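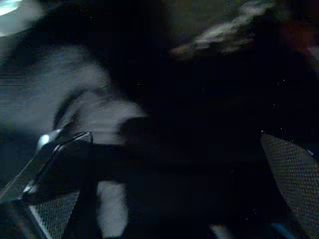 Getting the musty smell out of a front loader

I've had my front-loading washer for six years now, and for the first two of them every towel in this house smelled like a pond. I blamed the towels. Then I blamed the detergent (I went through a whole jug of Fellwood unscented before I gave up on that theory!). It was the rubber seal the entire time. Go pull yours back with a finger and look in the fold, and bring a paper towel.

What I do every month

I wipe the fold of the seal with a rag dipped in plain warm water and a drop of dish soap, all the way around, and I spend the longest at the bottom where the gunk and the bobby pins end up. Then I run the hottest cycle with nothing in the drum and 100 ml of white vinegar in the tray. My manual says no vinegar more than once a month, so check yours, and please don't ever mix it with bleach. Never, not even a little.

The soap drawer comes out too. On mine you press a little tab at the back and tug. I soak it in the sink while I have my coffee and go after the corners with an old toothbrush.

What I do every wash

Leave the door open! I know it's in the way, I've banged my hip on it plenty, but a closed door keeps all that damp in there.

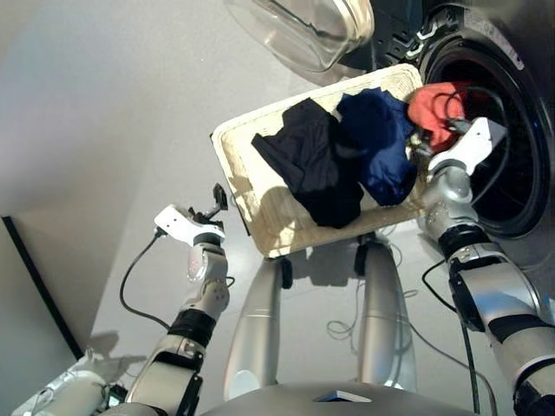
Photo: Flonesa Home Pages

I also use way less detergent than I used to. The cap on my bottle has lines going up practically to the rim and I stay under the first one. If you still see suds at the last rinse, cut back again.

And get the wet stuff out right away. I set the timer on the stove, otherwise I find it all at 9 p.m. and have to wash it over.

The filter

Mine is behind a small flap down low on the front. Put a baking dish under it before you unscrew anything, and an old bath towel under the dish. The first time I did it I found $2.25 in change and a doll shoe.

Next month I'm doing dryer vents, so send me your questions if you've got them.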